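The Receipts Lady of Malý County

2023-11-22

I have now spent 15 days of my one life reading other people's hotel bills, and I have to tell you, I kind of loved it.

The bills belong to the Malý County road commission, or really to the three people who travel on its behalf, and they came to me in a banker's box from Bohumila Pešek. She used to teach high school bookkeeping. Now she files records requests the way my aunt does crosswords (daily, in pen, with muttering). Back in February she asked the county for every travel voucher the commission had turned in over 2 years, and after a lot of letters back and forth she got them.

I drove out to see her because of one number. The county's nightly cap for lodging is printed right on the voucher form, and next to it there's a little box you check if you went over. Bohumila had put a yellow sticky note on every form with that box checked. The box of papers looked like a canary!

Most of it was small stuff. A parking charge here, a second breakfast there, a room upgrade at a paving conference that nobody upstairs seems to have questioned. Then you get to the lakeside trip. That one came to more than $4,000 for a single commissioner, and the line marked "reason" says, in full, "location."
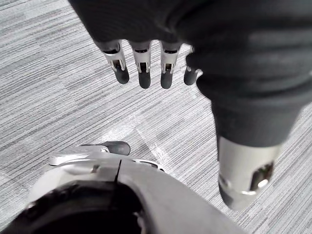 Four fingers with silver joints and dark gray tips.

I called the commission office to ask about it and got a very nice man who read me the travel policy out loud, all of it, including the part about mules. (The policy is old.) He said exceptions are allowed if a supervisor signs. So who signs for the commissioners? Well, the commissioners do. They sign for each other, and he didn't seem to find that as interesting as I did.

To be fair, and I do want to be fair, some of those overages make sense. If you're sent to a hearing in the capital and the only open room is over the cap, what are you supposed to do, sleep in the truck? One commissioner told me exactly that, pretty hotly, and I believed her. Her vouchers are neat as a pin, with a note stapled to each one.

The other two didn't call me back. I left messages, then an email, then one more message where I think I said "no worries" four times.

Bohumila wants the county board to move the signing job to the auditor's office, and she has 20 neighbors' names on a petition saying so. The board has put it on the agenda for its next meeting. She's already asked for the parking receipts.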